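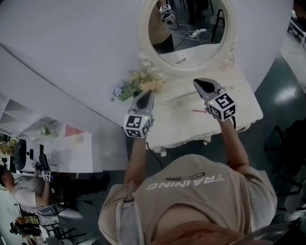
# Zillcombe puts off decision on how far a child may walk alone

July 24, 2026

The town of Zillcombe went into this week's council meeting without a rule on children walking places by themselves, and came out four hours later in the same condition.

Up for a vote was a bylaw setting a minimum age of 10 for children to be in a park or on a footpath without a grown-up. Parents found in breach would have faced fines of up to $4,000, a figure that several speakers noted is higher than the town's penalty for dumping a car in the river.

The draft followed a complaint in the autumn, when a resident of Karabulut Street rang police about two siblings walking to the bakery. Officers caught up with the pair on the way home, carrying a loaf of bread. Their parents got a visit and a pamphlet, and the neighbourhood got an argument that has now outlasted most of the winter.

It is an old argument with a lot of feeling in it. To one side, a seven-year-old alone at a crossing is neglect. To the other, it's Saturday. People on both sides told the meeting how they had been raised, at length, and each offered themselves as proof that the method worked.

A submission from the Sarorari Family Centre asked the council to think about who gets reported. The centre says most of the families who come to it after a visit from police or child welfare are renting, new to town or working shifts, and that very few of them live up the hill, where children also walk about. It wants a written guide for parents and for the people who phone in about them, with no fines attached.

Brindetti, which sells tracking watches for children, also made a submission. It took no position on the bylaw but enclosed a price list.

Written responses came to 93, according to the council's summary. Many were about dogs. A handful came from children, whose views had not been asked for and who were mostly against. One wanted to know whether an older brother counts as a grown-up, and the draft doesn't say. Nor does it say what happens to a child who sets out at nine and has a birthday on the way, a point raised from the floor and taken on notice.

Councillors supporting the age limit said it would give families certainty. Those opposed said families already had certainty, and that it was the neighbours who seemed to be struggling. A motion to lower the age to eight failed. A motion to lower the fine was lost in a discussion about whether it had been seconded.

The bylaw goes back to staff for 30 days and returns to council in August. Until then the law is what it was before — parents are expected to provide reasonable supervision, and everyone else is free to have an opinion about it.

The bakery on Karabulut Street opens at 7 a.m.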